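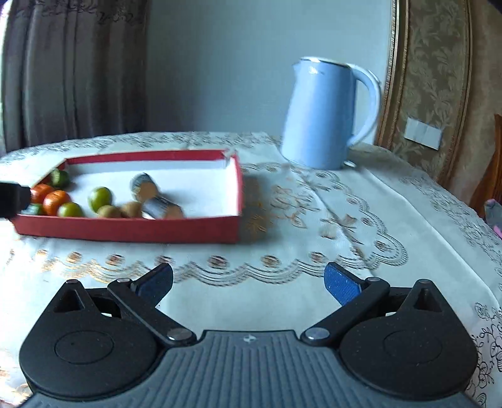 Mellcombe Kitchen Table Set

Version of 2018-08-01
Prepared by Herman Wibisono

What is in this set

The Mellcombe set is a collection of photographs of ordinary kitchen tables, with fruit, trays, kettles, cups and other things people leave on them. It has 3810 pictures from 351 tables. Most tables are in homes in Mellcombe; a smaller part comes from Mendoza, where my cousin's family let us work in their kitchen.

We wanted tables as people use them. Fruit is often gathered to one side of a box or bowl, and pieces hide behind each other. The people of each home chose the tablecloth. Many are embroidered, and I ask you please not to treat the stitching as dirt or noise.

Files

tables.csv — one row for each table, with the town and the kind of cover (cloth, oilcloth, bare)
items.csv — one row for each thing we could name
notes.txt — my remarks, not in very good order

The column "cover" was called "cloth" before. If you have old scripts, you must change the name.

How we name things

Fruit is named by its look only. We did not cut or taste anything. A small orange fruit is "tangerine-like", a small yellow-green round one is "lime-like", and a small brown one is "kiwi-like". When two labellers did not agree, we wrote "round fruit" and the colour. It is less exact, but I prefer it to a wrong name.

A tray or open box is labelled separately from what it holds. The colour is the colour of the outside wall, also when the inside is white. Kettles have their own label, and we do not divide them into electric and stovetop.

A thing gets the label "unsure" if its use is not clear to us. There are 1145 rows of this kind, which is more than I would like. Many are short, cylinder-shaped things lying among fruit.

Known problems

Light blue and grey were mixed up by one labeller during the first weeks. I corrected the kettles but not yet the cups.

Shadows on pale cloth were sometimes labelled as stains. I removed those I found.

In 7 tables the town is missing. Please leave them out if you compare the two places.

Use

You may use the set for study and teaching. If you publish something, please write the name of the set and the version date. The labelling sheets were made in Jovton, and Stostex keeps the second copy of all files.

Next version

I plan it for October, with the cups corrected and more tables without cloth. Corrections are welcome — send the row number and the name you think is right.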